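Snack corner: where do you keep the small food?

Clutcombe Workshop Forum > Rooms and Storage > Thread 3823

pirkura_lane
Hello all. I need advice for our snack corner. We have the gray chest of drawers, with the long counter behind it and the carton of cans on its left side. My idea is that all small food goes inside the top drawer, and the top stays free for one bowl. At the moment the drawer has nothing in it and the food lies on the top.

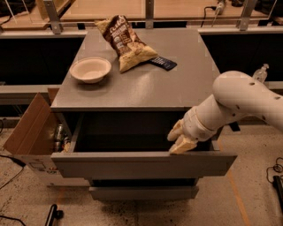 Post last edited by pirkura_lane in May, 301 views

The bowl I want to keep in any case. My question is about the chips and the little packages. Drawer or top? Also I am not sure if the carton should stay on the floor.

villalobos_b
Drawer, without doubt. An open top collects everything. In our office in Villalobos we had the same problem, and after one month we could not find the surface anymore. Put a paper liner in the drawer first, then the crumbs are easy to remove.

zorach77
I do not agree with this. Food in a closed drawer is forgotten food. I once found a bag of nuts which was 13 months old, behind the napkins. If people can see the chips, they eat the chips, and the bag is finished before it becomes stale.

villalobos_b
Then write the date on the bag with a marker. It takes 30 seconds.

zorach77
In my experience people do not write the date. They promise that they will do it.

pirkura_lane
Thank you both. I should say that a full bag of chips takes much place in a drawer, and I do not like to press it. Here is the same corner again, from higher, so you can judge how much top there is.

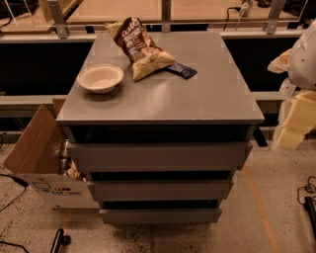 The top of the chest with bowl, chips and the small blue package.

oat_and_rye
I think you have enough space for both ways. The bag goes past the back edge, so I would turn it or use a clip and stand it up. The small package can live in the bowl. Then the drawer is for reserve only.

Question - do the drawers have handles? I see only plain fronts. With plain fronts I would put the daily things on top, it is less annoying.

pirkura_lane
No handles, you pull at the edge. It is fine for me, but my colleague complains.

villalobos_b
A small tray would be better than the bowl. The bowl is round and wastes the corners.

oat_and_rye
The bowl is nice, leave her the bowl. About the carton: I would keep the cans on the floor, they are heavy. Only cut the flap on the left, it sticks out and somebody will step on it.

pirkura_lane
Good, I will cut the flap and try the bowl for the small packages. The chips stay on top with a clip for now. I will write again when the cans are finished and I know if I still need the carton.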